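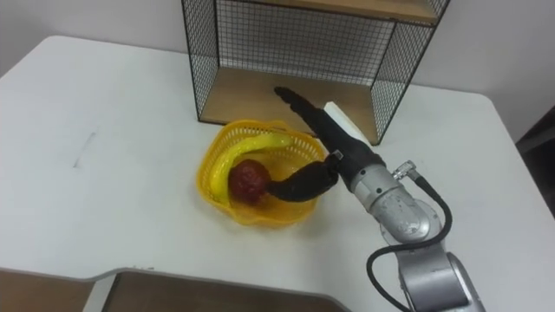

Till Kettler says he joined the Dikwood Robotics Club knowing how to solder and nothing else, and by September he was arguing happily about finger joints at nine in the evening. Come and argue with us!

We're looking for 5 new members for the Petersen project – teaching an arm to pick up everyday things like fruit and put them where they belong. No coding experience needed, just patience (apples roll!) and one free evening a week.

We meet in Room 116 at Curville College, 6:30 p.m. Drop in, or leave a note at the front desk.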